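Keeping Small Drawers and Side Tables in Working Order

Most of the small furniture in a house gets no attention until a drawer sticks or the top gets marked. A little time twice a year will prevent most of it. The tips below apply to side tables, nightstands and small shop cabinets.
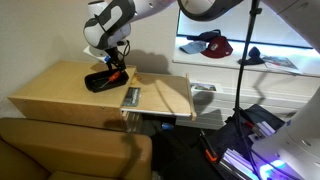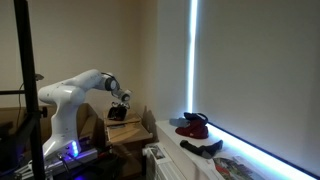 Small wooden furniture like this tends to collect whatever is being carried past it.

Sticking drawers

Take the drawer all the way out and look at the runners. Wipe them with a dry cloth first. If the wood is shiny in one spot, that is where it rubs. Sand the spot with 150 grit, just a few strokes, and try the drawer again before you sand more. It is easy to take off too much.

Once it slides, rub the runners with plain candle wax. Skip cooking oil, which gets gummy and picks up dust. Soap works in a pinch but draws moisture in a humid room.

If the drawer sticks only in summer, leave it alone until October and see how it moves then. Wood that has swollen with the weather will shrink back. A drawer planed to fit in July will rattle by winter.

Loose fronts

A drawer front that wobbles usually has a stripped screw hole. Take out the screw, dip a couple of wooden toothpicks in wood glue, push them in and snap them off flush. Let the glue dry overnight and drive the same screw back in by hand. A power driver will strip it again.

Check the screws on the back and underside while you have the piece turned over. Lay a folded blanket on the floor first.

Bare plywood edges

Plywood edges soak up spills faster than the face does. Sand them with 150 grit and then with 400, wipe off the dust, and put on two thin coats of clear finish. Let the first coat dry completely. If an edge has started to splinter, work some glue under the lifted piece with a toothpick and hold it down with masking tape until it sets.

Danilo Macapagal wrote in to say he uses iron-on edge tape on everything he builds. It does look neater, but trim it with a sharp blade — a dull one pulls the tape up along with the waste.

Marks on the top

White rings are moisture in the finish. Try a soft cloth and a hair dryer on low, kept moving, for a few minutes. Dark rings have gone into the wood and will need sanding.

For scuffs from shoe soles and bag buckles, use a pencil eraser before you reach for any cleaner. If that fails, a damp cloth with one drop of dish soap is enough. Dry the surface right away.

What goes in the drawer

Keep one screwdriver, a tape measure and a pencil in the drawer nearest the front door, and send everything else back to the toolbox. A shallow tray keeps them from sliding to the back each time the drawer is opened. Line the bottom with a piece of felt or an old placemat cut to size.

Do not store batteries loose with screws or keys. Put them in their original package or tape over the ends.

Empty the drawer completely when you wax the runners. Anything you can't identify can go in a jar on the workbench until spring.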